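Open day at the Sodwood sawmill

So we finally made it out to Sodwood in May! I'd been meaning to go for years (it's only 36 miles from us) and I'm so glad we did. They walk you right past the log pond and into the big shed, where it smells like a thousand pencils. The old Tomaszewski saw still gets used for the oak, and wow, is it loud – take the earplugs they hand out at the gate.
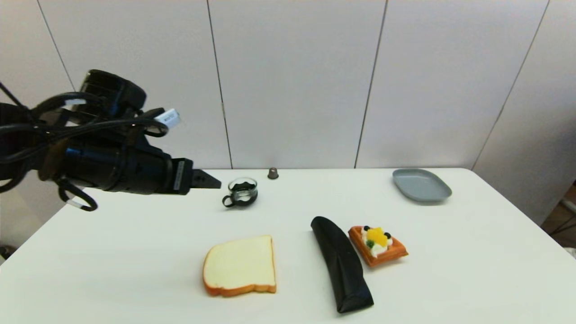

Lieselotte Schwerdtfeger thought the drying sheds were the better half of the tour, and she wished we'd had longer than two minutes in there. Fair point! I could've stood around sniffing larch all afternoon.

Lunch was pea soup at long benches, and I bought a cutting board at the shop that I absolutely did not need. Parking is in the field behind the church, so wear boots.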